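Notebook, April

Picking up the glaze adhesion work where I left it. The question is still why the satin white crawls on the Grube body and sits fine on the Jullo. Same bucket of glaze, same bisque firing, same dipping time. The Grube tiles come out with bare patches along the edges and around the stamped numbers.

Sieved the bucket again before doing anything else. Not much left on the mesh, a few crumbs of dried glaze from the rim. Specific gravity was higher than I like, so I let it down with distilled water and stirred for a good ten minutes. Left it to stand over lunch and stirred again. It had gelled a little on standing but broke up as soon as the paddle went in.

Firing for the first batch was the usual schedule, top temperature 1171 C on the controller, short hold, then kiln off and left shut overnight. The cone pack agreed with the controller as far as I can judge. The cone on the lower shelf had bent slightly less than the one on the upper shelf. That has been the case all winter and I don't think it matters for this.

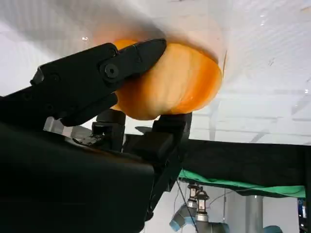 Results, first batch. Jullo tiles all fine, a bit thick at the bottom edge where the drip was. Grube tiles crawled on the ones I had not wiped. The ones wiped with a damp sponge were better but still had pinholes near the corners. So dust is part of it and not all of it.

Gunther Petersen looked at the tiles and thinks the Grube is less porous than it should be after bisque, so the glaze dries slowly and cracks before it has keyed on. I weighed two Grube tiles dry, soaked them, and weighed them again. They took up noticeably less water than the Jullo pair. I have the weights on the card taped inside the kiln log and will copy them over here when I do the rest of the set.

If he is right, the bisque is going too high for that body. We bisque everything together to save kiln time, so the Grube gets whatever the Jullo needs. Options are a separate lower bisque, or warming the Grube pieces before dipping. I don't want a separate firing for one clay unless we have to.

Tried warming. Put 38 tiles in the drying cabinet and dipped them straight from there. The glaze went on faster and looked drier within a minute. No cracks in the raw coat that I could see with the hand lens, except on the tiles where I had double dipped. Those had fine lines at the overlap. Note to self: one dip only.

Also mixed a small batch with part of the raw clay swapped for calcined, to cut the shrinkage. Weighed out 800 g dry. The Vamix paddle would not pull the last of the powder off the bottom, so I finished it with the hand blender and passed it through the sieve twice. It settles faster than the standard mix and will need a pinch of bentonite if we keep it.
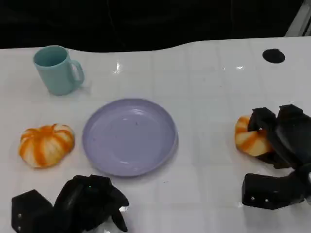

Second batch is loaded. Warmed Grube with standard glaze on the upper shelf, cold Grube with the calcined version on the lower, a few Jullo as controls on each. Same schedule as before so that I am changing one thing per shelf. I kept the wiped and unwiped tiles apart this time and marked the backs with oxide pencil. The ordinary pencil burned off last time and I had to guess at two of them.

Still to do:
- soak test on the remaining Grube tiles
- ask Ostico whether the last delivery of Grube was the same recipe as before
- new kiln wash on the lower shelf, it is flaking at the back
- replace the lid on the satin white bucket

Kiln on at 4:20 pm. Vent plug goes in when it shows red.

Last updated: April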